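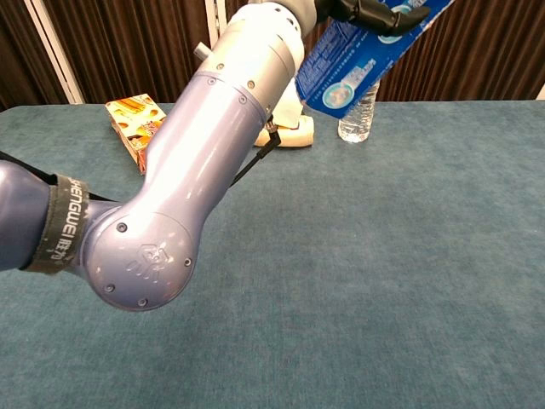
About Us / How We Work

Fletomgate started with a borrowed bench, a pile of grocery boxes and a long argument about what it means for a robot arm to be "ready." Sieglinde Hagedorn and Archie Hepburn had both spent years putting arms into packing rooms and small shops, and they kept running into the same trouble. The machines arrived with thick manuals, and the people who had to stand next to them every morning had a single sheet of paper taped to a wall, if that. So they began writing the pages in between, in plain language, and those pages grew into the company we are today.

We write working rules for people who share a table with a robot arm, and we try every one of them out on our own tables before we send it to anybody. That means a good deal of picking up and putting down. A cardboard box held up in front of a plastic water bottle may not look like much, but it brings up a surprising number of the questions our customers call us with. How high should the arm carry a box when there's something standing underneath? Who decides what may stay on the table during a run? Where should a loose cable go, and who looks at it first thing in the day? (We could talk about cables until supper, and at the Storkau office they sometimes do!)

Our house rules are collected in a handbook we call Stilance. It has 36 rules at the moment, and every July we sit down together and go through them one by one, with plenty of coffee, and take out whatever has gone stale. Last summer we dropped a rule on floor tape that had been bothering Keegan Hinds for ages, and we rewrote the whole part on handing an object from the arm to a person, which had become so careful that people had stopped reading it.

A few of the rules we hold dearest, to give you the flavor:

Clear the table of anything the task doesn't call for, and write down what the task does call for.

Choose the carrying height for the tallest thing on the table, and check it again when that thing changes.

Keep hands out while the gripper is holding something, even when the arm has stopped.

Walk the cables from end to end before the first run.

Anyone may stop a run, and they don't owe the rest of us an explanation until they're ready to give one.

That last one came from Kylie Pirihi, who joined us from a bakery line and has run our training days ever since. She teaches with everyday packaged goods, the sort of thing people have in their own kitchens, and her classes are capped at 23 so that everyone gets a proper turn at the stop button. Rhys Tautahi looks after the written side, and if you've ever received a draft back from us with the long words crossed out, you have Rhys to thank.

Our largest customer so far is Boonyarit, a family packing firm with 40 people on the floor, and we're very fond of them. They argued with us over nearly every page, and Stilance is a better book for it. We've also worked with repair shops, a school kitchen and a seed library, and we're just as happy with a one-arm workshop as with a long line.

If you'd like to visit, please do. The practice room opens at 9 in the morning, and whoever is nearest the door will show you in and find you a chair. Bring along the objects you handle at your own place if you can carry them, and we'll go through the rules with those on the table.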